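实验室台面上用机械臂搬枪头盒，工位布置和操作规范该怎么写？

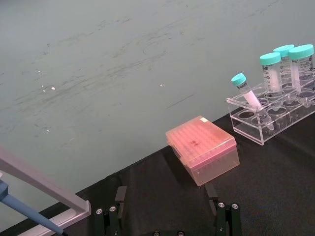
夹爪、枪头盒与离心管架，黑色台面工位

发帖人：Golshifteh Mousavi
发布于 25/03/2022　分类：实验室自动化 / 规范与安全

我们组的台面自动化刚起步，一台小型机械臂配两指夹爪，腕部带相机，主要做三件事：搬枪头盒、把离心管从架子上取下再放回、把移液器从支架上拿起来交给下一个工位。台面铺的是黑色的面，地面是灰绿色的，相机往前看的时候两种颜色都会进画面。

组长让我在四月之前写一份工位规范，给轮班的人用。我手上只有设备自带的说明书和原来手工操作的SOP，两边对不上。说明书只讲机械臂本身，SOP只讲人怎么操作，中间这一段（东西摆哪里、盒子开着还是关着、离台边多远、谁来确认）没有现成的文字。

想请教几个具体问题。

枪头盒离台边的距离有没有通行的要求？现在大家随手放，像图里这样斜着放，一个角离台边很近，我看着不太放心。

透明的管架和半透明的盒盖，相机识别时好时坏，规范里应该要求换耗材，还是要求加标记？

管子在架上有歪有直，是机械臂动作之前由人扶正，还是让程序自己适应？

另外，盒盖上写字、贴小贴纸要不要统一？现在每个人习惯不一样。

我们不做临床样品，没有GMP要求，但是希望以后审核的时候拿得出东西。先谢谢各位。

——————

Pouran Ebrahimi
回答　被提问者采纳

我在Stoncombe负责过类似工位的文件，按你的顺序讲。

先说依据。工业机器人的安全要求看ISO 10218，协作场景看ISO/TS 15066，风险评估的方法看ISO 12100。这几份讲的是人和机器之间的危险，不会告诉你枪头盒离台边几厘米。所以不要在规范里写“依据某某标准，耗材距台边若干”，审核的人一查就知道没有这一条。台面布置属于你们自己的内部规定，写明是内部规定就可以，附上怎么定出来的。

距离。我的做法是先定禁放区，再定工位。沿台边划一条带子，任何耗材的任何一个角都不许进去。带子的宽度由你们自己测：夹爪从最不利的方向轻推盒子，看盒子最多移动多少，再加上夹爪张开时手指外侧占的地方，然后取整。我们当时测出来不同耗材差别很大，盒子底部往下收窄的，比直筒的容易被推歪，所以每种耗材单独测，用最大的那个值。你图里的盒子底座就是往下收的，夹爪的一根手指又正好在它近处那个角的下方，按我们的规定这个摆法是不能启动的，要先摆正。

摆正最省事的办法是定位框。四个角各一个L形挡块，或者一块带凹槽的底板，固定在台面上。人把盒子放进去就是对的，不用目测。没有条件做底板，就用胶带贴出轮廓，但胶带会翘，要写进每周检查。黑色台面建议用哑光白色或黄色胶带，不要用反光的。

透明件。我不建议第一步就换耗材，换了以后手工流程也要跟着验证一遍，工作量不小。先做两件事：管架固定位置，不让相机去找它，程序直接用坐标；在管架旁边的台面上贴定位标记，相机只认标记。亚克力的切边反光很强，灯的位置动一下，反光就跑到别的地方去，所以灯也要固定，灯架的位置要写进规范并拍照存档。彩色管盖其实是好认的特征，如果要视觉定位管子，认盖子，不要认管身。

管子歪的问题。大管和小管不要混用同一种孔位。小管放在大孔里一定会倒向一边，图里那支小管歪成那样，程序不应该去夹。规范写两条就够：

一、管径与孔径不匹配的，不得进入机械臂工位，需要时加适配套。
二、启动前由操作人目视确认所有管子基本直立，管盖已旋紧，有明显倾斜的扶正后再启动。

让程序去适应倾斜不是不行，但那就要把倾斜范围写出来并做验证。你们刚起步，先让人扶正。

盒盖的字和贴纸。统一比较好。手写字太小的，相机拍不清，人站远了也看不清。我们规定盖子上只贴一张标签，位置固定在同一个角，内容是枪头规格、批号、开盒日期、操作人。不许在盖子中间手写，视觉模板有时候会把字迹当成特征，换一个盒子就对不上。标签的颜色可以用来区分规格，但不能只靠颜色，字也要有。

盖子开合。凡是机械臂搬运的，一律关盖，并按一下卡扣确认。凡是要取枪头的，由人开盖，或者有专门验证过的开盖动作。不允许“差不多关上了”这种状态。

移液器支架。这个容易漏写。支架的脚要固定，移液器放回去以后枪头一端朝哪边、伸出多少，都会影响机械臂经过的路线。支架和夹爪张开后的宽度之间要留空，路线规划时把支架当成障碍物录进去，高度按挂着移液器的状态录，不要按空支架录。

地面也写一句。工位旁边地上的碎屑每班清理，落地的枪头和管子一律按废弃物处理，不得捡回来用。如果相机画面里能看到地面，地上的白色小碎屑有时候会被误检，最好在软件里把台面以外的区域屏蔽掉。

最后是记录。表格不要太长，我给你一个我们用过的顺序，可以照着改：

工位编号
操作人
启动前：台面禁放区内无物品
启动前：枪头盒入框，盖已关
启动前：管架到位，管子直立，管盖旋紧
启动前：移液器已放回支架
启动前：急停按钮按下后机械臂停止，复位正常
运行中：异常情况及处理
结束后：夹爪张开归位，指垫擦拭
结束后：夹爪连杆螺丝目视检查，无松动

指垫要单独提一下。指垫磨光以后夹持力不够，盒子会慢慢往下滑，从外面看不出来。我们按次数换，累计1000次夹取换一对，到数就换，不看外观。这个数只适用于我们的垫子和我们的盒子，你们要自己做一轮。当时我们有一对垫子到407次就出现滑移，查下来是擦拭用的溶剂不合适，所以擦拭用什么也要写进去。

——————

brato_lab
回答

补充一点，上面说得比较全了。

我们Brato这边是小组自己用，没有写那么细，就是一张A4纸贴在台子旁边。规范太长轮班的人不看，我们第一版写了很多页，后来发现大家只看最后一页的检查表。现在改成3条，关盖、入框、清台边，其他的放在附件里。

速度也要限一下。搬带盖的枪头盒可以快，搬管子要慢，特别是锥底的管子，夹起来以后会晃。我们搬管子用的是搬盒子速度的一半，没做过什么正式测试，感觉合适就定了。

还有就是夹爪不要伸到盒子底下去抬，从两侧夹。

——————

Ocampo
回答

直接买Skillenix那种带定位槽的成套台面就行了，省得自己贴胶带。我们用了一年没什么问题，就是槽的尺寸只配他们自己列表里的耗材，别的牌子的枪头盒放不进去要垫东西。价格去问销售。

标准的事不太懂。

——————

评论（采纳的回答下）

Golshifteh Mousavi：很有用，谢谢。禁放区的宽度我准备按您说的方法测。想再问一下，推盒子的时候是用装满的盒子还是空盒子？

Pouran Ebrahimi：两种都测。空盒子轻，容易被推远，一般是空盒子的值大。用过一半的也测一下，枪头只剩一侧的时候重心会偏，推的时候会转。我们测了286次，包括不同方向，数据不用做得很漂亮，原始记录留着就行。

Golshifteh Mousavi：明白。那相机的检查放在启动前还是每周？

Pouran Ebrahimi：镜头清洁每班一次，标定每周一次。碰撞过以后不管有没有到时间都要重新标定，并且在异常栏里写明。腕部相机离夹爪近，碰一下就可能偏，画面上不一定看得出来。

brato_lab：标定板要平放，别靠在管架上。我们有人这么干过。

Golshifteh Mousavi：好的，记下了。初稿写完我会把检查表部分贴上来，麻烦各位再看一下。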